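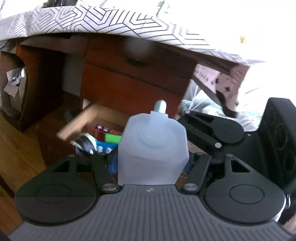
What do you keep in those milky plastic bottles?

Small Storage & Tidying > Containers

lirko_attic wrote:
Hello all, and sorry in advance for the length of this! I've been going through my late aunt's sewing room since July and I keep coming back to the same question. She had a whole family of those cloudy white plastic containers, the kind with sloping shoulders and a short neck, and she kept them by a dark reddish-brown wooden drawer unit that I'm now lucky enough to own. I love the drawers and I'd like to keep the bottles too, but I can't decide whether they belong in the drawers, on top, or in the recycling. You can sort of see through them, but never quite well enough to tell buttons from beads. What would you do?

zawadzka88 wrote:
Oh, keep them! I have a drawer full and they're the most useful things in the house. Mine hold snaps, hooks and eyes, and the tiny pearl buttons that otherwise end up in the vacuum. I lay them on their sides so the shoulders fit together, and then I can read the labels when I pull the drawer open. Wash them in warm soapy water first and leave the caps off overnight.

Aisling Daly wrote:
I'm going to disagree, kindly I hope. A narrow neck is a misery for anything you need to pick through. I put 500 glass beads into one and had to tip the lot into a saucer every time I wanted a blue one. Wide jars for beads, every time. The bottles are lovely for things that pour, though – I keep rice in one for drying flowers.

zawadzka88 wrote:
Fair enough on the beads, Aisling, but who picks through snaps? You shake out 10 and put back the ones you don't want. I stand by my drawer!

emport_lane wrote:
Whatever you choose, please be gentle with that wood. I had a similar reddish-brown chest and left a leaky bottle of fabric glue on it, and the ring is still there under a doily. A bit of felt or an old placemat on top would do nicely. And if any of the bottles still smell of something after a wash, I'd let those go.

lirko_attic wrote:
Thank you, all of you, this has been such a help. I think I'll put snaps and hooks in the bottles, lying down in the top drawer, and find some wide jars for the beads (there are a great many beads, Aisling, you'd be horrified). Felt is on my shopping list. Does anyone have a label that stays stuck to this sort of plastic? Mine curl up at the corners by the next morning.

Aisling Daly wrote:
Tie-on tags around the neck. I gave up on sticky ones years ago.

Contact us | © Clorkudberg Home Forums | Back to top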